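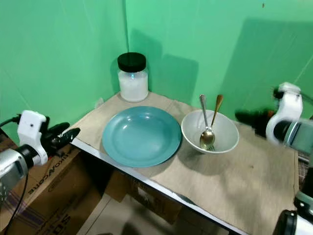 A clear glass jar with a black screw-on lid.

Glass packaging supplier Fundholm will change the lid specification on its line of wide-mouth food jars after a review of seal failures reported by small producers, the company said in a notice to customers dated 2021-11-18.

The change applies to the 200-milliliter size, which is sold mainly to makers of pickles, spreads and dried spices. Jars already in stock remain on sale and are not being recalled. Fundholm said the glass itself is not affected.

The review began in August, when several customers reported that lids had loosened in storage. Fundholm sent lids from 21 production lots to Stadis, a contract testing laboratory, which measured the torque needed to open each closure after filling and again after a storage period. Of the 138 lids tested, most stayed within the tolerance printed on the data sheet. Those that fell below it came from 2 lots molded with the same tool.

"The thread profile had worn at the start of the turn," said Nusrat Sivakumar, who led the tests at Stadis. "The lid feels tight when it goes on. Over several weeks the liner relaxes and there is not enough thread engagement left to hold the pressure."

Liner relaxation is a known effect in screw closures. The soft disk inside the lid is compressed when the lid is tightened and slowly loses some of its spring. Lids are normally tightened to a higher torque than is needed on the day of filling, to allow for this loss. Worn threads reduce the allowance, and warm storage speeds up the process.

Under the new specification, the minimum thread depth will be raised and the liner will be changed from a pulp-backed disk to a foamed one. Molding tools will be inspected on a fixed cycle instead of on request. The outside diameter and neck finish do not change, so the new lids will fit jars that customers already hold.

Fundholm said the new lids will be made by Gondano, its existing closure supplier. Prices for the current contract year will stay the same. Customers who hold lids from the affected lots can exchange them unopened – the lot code is printed on the carton label, not on the lid.

Carol Dawber, whose company Dawber packs whole and ground spices, said the failures had caused few losses in her case but a good deal of extra checking. "A dry product does not spoil overnight if the lid backs off, but it takes up moisture and it cakes," she said. "We have been retightening every case before it ships."

Dawber said she would have preferred a printed lot code on each lid. Small packers often empty lids into bins when a carton is opened, she said, and the label is then thrown away. Fundholm said it had considered marking individual lids but had not made a decision.

Until the new lids are available, the company advises customers to check the torque of filled jars one day after packing and to store them away from heat. Lids that can be turned by light hand pressure should be replaced and not retightened. A revised data sheet will be sent out with the first shipments.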